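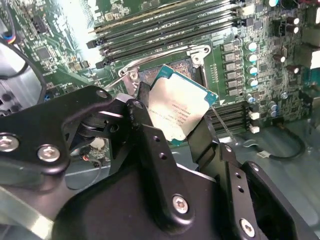

Mamon Thermal Paste, 3 g syringe

Let's start with what it won't do. It won't turn a cheap cooler into a good one, it won't fix a case with no airflow, and it won't take 20 degrees off your temperatures, whatever the forum posts say. If your old paste was put on properly and hasn't dried out, you may see no difference at all.

What you get is a gray, non-conductive paste in a plain syringe with a cap that fits. Wevell sells it because it spreads without a fight and wipes off again without an hour of scrubbing. We've stocked four or five pastes over the years and most of them did the same job at wildly different prices.

Mamon's own leaflet has a chart on the back. We'd ignore it. The chart doesn't say which cooler was used, or how warm the room was, and the bars start well above zero so that a tiny gap looks like a canyon. Onni Kiiskinen on our bench ran it against the Ikow paste we used to carry, same cooler, same fan speed, a 60 minute load each time. The two were close enough that he wouldn't put money on either one.

How much to use
A blob the size of a pea in the middle of the heat spreader. Larger chips want a bit more, or an X. The cooler does the spreading when you screw it down. Tighten the screws a little at a time, corner to corner. Keep paste out of the socket. It doesn't conduct, but cleaning it off the contacts is a miserable job and the bent-pin returns we get mostly come from people trying.

How long it lasts
The label claims "lifetime performance," and we asked whose lifetime. No answer yet. Our advice is to leave it alone until temperatures creep up or you take the cooler off for some other reason. An opened syringe keeps fairly well with the cap on, stored somewhere cool.

In the box
One syringe, one plastic spreader (bendy, skip it), one alcohol wipe. The wipe is too small to clean off old paste, so have some isopropyl and a lint-free cloth ready.

Customer comments

Pui-shan Shek: Bought it after September's heat. PC still loud. Turned out the fan was full of dust, so I can't blame the paste.

Yu-ting Chiang: Fine. Bit stiff coming out at first. Enough for some 3 builds if you don't go mad.

Sum-yee Au: No idea why anyone pays double for the Hung one.

Delivery and returns
Orders leave us within 48 hours. Unopened syringes can come back for a refund. Opened ones can't, and a processor that still runs hot isn't a fault in the paste.

Price last checked 20th November.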